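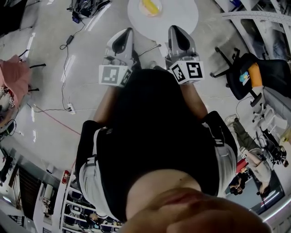

Condensation inside new windows every morning – faulty or normal?

Asked by Callum Cruickshank, April 20, 2024

We had the front windows replaced in February by a local firm called Zamani. Since then the bedroom panes have been wet along the bottom when we get up. The old ones were draughty but never did this. The water is on the room side and wipes off with a cloth. It is worst in the back bedroom, where we dry washing. The firm says the glass is fine. I have paid 2,000 already and there is a balance of 204 due, so I would like to know before I settle up.

2 answers

Thomas Zanetti
If it wipes off, the sealed unit is fine. Water between the panes would be a failed seal and a guarantee job. Your old frames let the damp air out through the gaps and the new ones don't. Check whether there are trickle vents at the top of the frames and open them. Move the washing to a room with an extractor, or shut the door and open the window a bit while it dries. Heavy curtains make it worse as well – ours sat right against the glass and the sill was soaked until we started leaving them open a few inches.
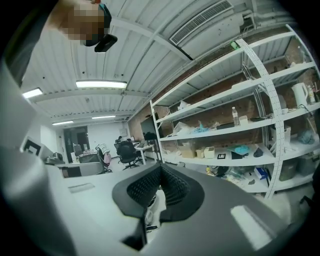 Would a dehumidifier sort it out?

It will help a lot if you keep drying clothes indoors. Run it in the same room with the door closed, and empty the tank before it fills.

Esska
Same here with ours, put in by Prirard. Took 6 weeks to calm down. I'd pay the balance, but get the guarantee in writing first. Also the bathroom fan had packed up, worth checking yours.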